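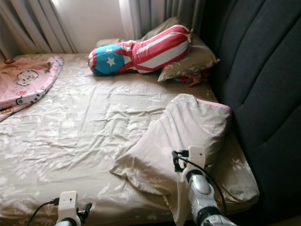 Re-routing the gripper cables on a two-arm bedding cell

The Miver setup guide gives cable routing one paragraph and a promise that the loop "will find its own position." I don't believe it. We run a pair of Miver arms with Jundura grippers on bedding work at Pluruvden, and the loop's own position is usually underneath whatever the gripper is trying to pick up. On a bench with blocks you may never notice. Put a wrinkled fitted sheet and a few pillows under the arms and you will.

What follows is how we route and check them now. Allow 30 minutes for both arms if you've done it before, and double that if you haven't.

What you need

A hex key set, soft hook-and-loop straps (no zip ties, I'll get to that), a paint marker, a flashlight, and one spare gripper cable. If you buy the cable from Claeys, ask for the one with the straight connector. The angled one is sold as an upgrade. I have yet to see what it upgrades.

1. Park and power down

Send both arms to the park pose, open the grippers, and cut power at the controller. Hitting pause in the software doesn't count. The joints hold position on pause, but the gripper supply stays live, and you're about to pull plugs on it.

2. Look at the connectors first

Unplug one side at a time and shine the light into the socket. You want straight pins and no lint. Bedding sheds more fiber than the guide admits. Blow it out, plug it back in until it seats, and put a paint mark across the plug and the mount. Next time you can see at a glance if it has backed out.

3. Set the slack with the wrist at its worst angle

The guide tells you to set slack with the arm straight. Don't. Support the arm, release the wrist brake, and turn the wrist by hand to the far end of the range you'll really use. Leave enough cable there that the plug isn't being pulled, then strap it. Do the same at the other end of the range. If the loop now hangs lower than the gripper fingers, you have too much, so take some back up the arm.

Jelle Timmermans, who did our first install, used zip ties. They looked very tidy. One of them pinched a cable at the forearm and we got a gripper dropout at cycle 318, which the log blamed on "communication quality." Straps are ugly and they give a little.

4. Drag test over the real bedding
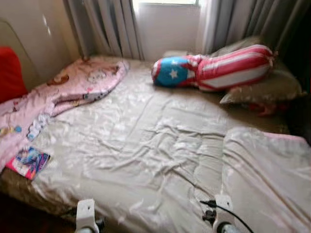
Power up and run both arms at low speed across the bed, first high, then down at sheet height. Use the bed as people leave it, blankets bunched and pillows wherever they are. A flat, made bed will pass nearly any routing. Watch the cable where it crosses the fabric. Light contact is fine. If the cable takes a fold of sheet along with it, stop and shorten the loop.

Check the head view too. Some cable at the bottom of the picture does no harm, but if it crosses the patch of sheet between the grippers, the pick planner may read it as a crease. The vendor says the planner ignores cables. Ours went after one twice.

If the head view is smeary while the arms move, slow down before you start changing camera settings. I wasted an afternoon on exposure when the real fault was a loose neck bolt.

5. Grip and pull

Close each gripper on a pillow corner, lift it a hand's width, and wiggle the cable near the plug with a stick, keeping your fingers out of there. If the gripper status flickers, swap in the spare and repeat. Don't bother with the software reset the error screen suggests. It clears the message and leaves the fault.

How long it lasts

Signe Snorradóttir keeps our log. The current pair of cables was at 2,464 cycles when she last wrote it up, against a brochure figure I won't repeat here as I can't find who measured it. We check the paint marks every morning and redo steps 2 and 3 whenever a mark has shifted. Straps get replaced when they fill up with fuzz and stop holding.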